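Putting the tapes on the computer

I finally started on the cassettes in October. There are two shoeboxes of them and a carrier bag, mostly recorded off the radio or copied from friends' records, with a few proper shop-bought albums whose inlays have gone missing. I'd been saying I would do it for years and kept putting it off because I knew it had to happen in real time. A ninety-minute tape takes ninety minutes, and you can't leave it entirely alone either.

The deck is a Drelska, bought second-hand from a shop in Melville that has since closed. It needed a new belt before it would do anything. The old one had turned to something like liquorice and came off on my fingers, and cleaning it off the pulley took longer than fitting the replacement. After that I did the heads with alcohol and cotton buds, and the pinch roller, which was brown and should have been black.

From the deck I go out through the headphone socket into a small USB interface and then into the laptop. I know the line out would be better. One channel of the line out crackles when anything touches the cable, and I haven't opened the back up to see why. I set the level so the loudest part of the tape stays well short of the top and leave it there for both sides.

Most of the first tape I tried was the Lenau live album, copied for me at school. I played it so much that I still expect the song after the drum solo to start with a dropout, and on the CD it sounds wrong when it doesn't. I recorded that side twice, once with the noise reduction on and once with it off, and kept the one with it off. There is more hiss but the cymbals are still there.

I do the recording in the kitchen, as it's where the good socket is, and tend to get one side done before lunch and the other after.
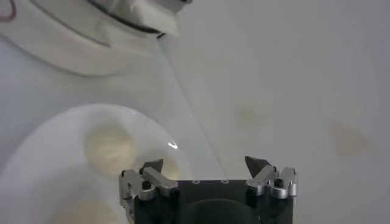 Lunch, between sides.

Speed was the next problem. Everything was coming out slightly sharp, which I only noticed when I played along on the guitar and had to retune to join in. There is a tiny screw inside the motor for this. I used a song I also had on CD, played the two together and turned the screw a little at a time until they stopped drifting apart. They still wander by the end of a side but I can live with it.

The files are saved as plain WAV first and then as FLAC. A whole tape as WAV is bigger than I'd expected, and I had an old 500 GB drive doing nothing, so that's where they go. I split the tracks by hand. The software offers to find the gaps for you but it gets confused by quiet bits, and on one Zieliński piano tape it made 476 tracks out of a single side.

So far I've done eight tapes. One snapped at the leader and I fixed it with splicing tape, which I was quite pleased about. Another has squealed all the way through both times I've tried it – I've moved it to a different box and will have another go when I've read up on it.

Next is the carrier bag. None of those are labelled.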